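Two arms, one phone cable, one long evening of cable clips. A maintenance thread from the bench at Drorex, Muvotville

1/ OK so a few people asked what "looking after the cell" means when the cell is two small arms bolted to a rail on a table. Mostly it means cables. Let me tell you about this week!

2/ Background for anyone new: the cell has one job. Left arm holds the phone, right arm holds the end of a charging cable, and the two are supposed to meet. Csenge Bíró wrote the routine, I keep the hardware alive.

3/ It ran fine right through January. Then the left arm started stopping partway up with an overload on the elbow. Never the same height twice, which is the most annoying kind of fault there is.

4/ I blamed the servo. Of course I blamed the servo. Swapped it, lost 20 minutes to one stripped screw (I said some words), ran it again, same stop.

5/ Then I grabbed the arm with the power off and moved it by hand, slowly, all the way up and all the way over. Felt a tug right near the top. Cable! I'd clipped it so tight it was acting like a leash.

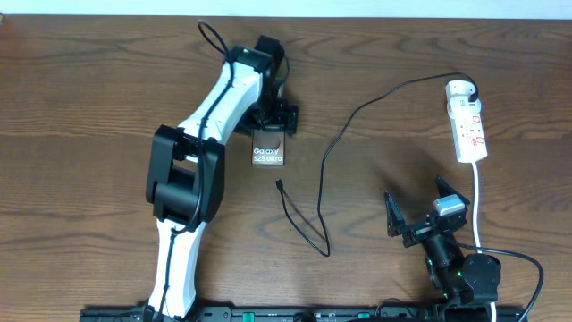
6/ Cable slack is the thing I check first now, before I open any software. I go from the base up: clips on the link, then the elbow, then the wrist. You want a small loop standing out above the wrist like the one there, and a bit hanging free by the elbow too. If the loop goes flat when the arm is fully stretched, move the clip down a little and try again.

7/ Use the soft reusable clips if you can. Zip ties look so neat and then you have to cut every single one of them. Ask me how many I've swept off that floor.

8/ Next thing, the zero pose. After a servo swap the new one doesn't know where "straight" is, so both arms get parked and re-zeroed. Charoen Prasertsri asked if you can skip the arm you didn't touch. You can, and I have, and I ended up doing it anyway an hour later.

9/ Screws! The little ones along the links work themselves loose. I go over them every 200 cycles with a hand driver. Snug, then stop. It's a small screw going into a light arm, please don't lean on it.
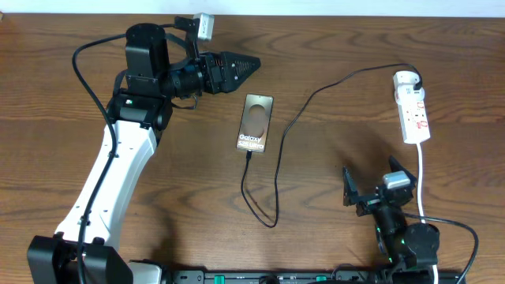
Page 2 of 2

10/ Fingers next. They have that honeycomb pattern on them and I love them, but crud gets into the little holes and the grip goes funny. Soft brush, a damp cloth, let them dry. I brush mine at 600 cycles or whenever a phone starts to slide, whichever comes first.

11/ Also check the finger where it meets the servo. Wiggle it. If it rocks, tighten that before you go changing grip force in the config. I spent most of a morning turning grip force up when the finger was just loose. Genalyn Dumlao found it by poking it with a pen.

12/ Wrist cameras: one on each gripper, and both get knocked all the time. I put a pencil mark on the bracket so I can see if one has turned. If it has, line it back up and redo the camera check. Don't just eyeball the picture and call it good (me, last month).

13/ With all that done I ran the approach at low speed. What I'm watching for is the gap. Phone held at a slight tilt, plug coming up from below and to the right, a small space between them, and I pause it right there to look at the angle. If the plug is pointing off to one side, I fix it in the pose file and go again.

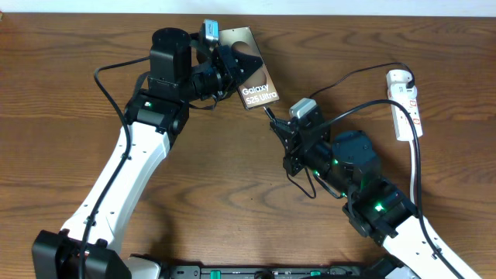
14/ Where the long cables go
The charging cable gets its own route: out of the strip at the top right and over to the right arm with plenty to spare. I keep the strip on the far side of the table, well out past the right gripper's swing. Mine used to live closer and the arm dragged it.

15/ Crisanto Lacson wants to tape the cord down along the table. I'm against it, tape leaves goo and then the phone picks up goo. We're still arguing about this one, feel free to weigh in.

16/ Tally for the week: 2 evenings, one servo that was probably fine all along (it's in the spares drawer with a question mark on it), and a bag of new clips from Pornia.

17/ Somebody asked for my checklist as a file. It's on paper, taped inside the cabinet door, and half of it is in pencil. I'll type it up this weekend and hang it off this thread. If you run a setup like this and do your wrist loops another way, send me a photo, I really want to see it!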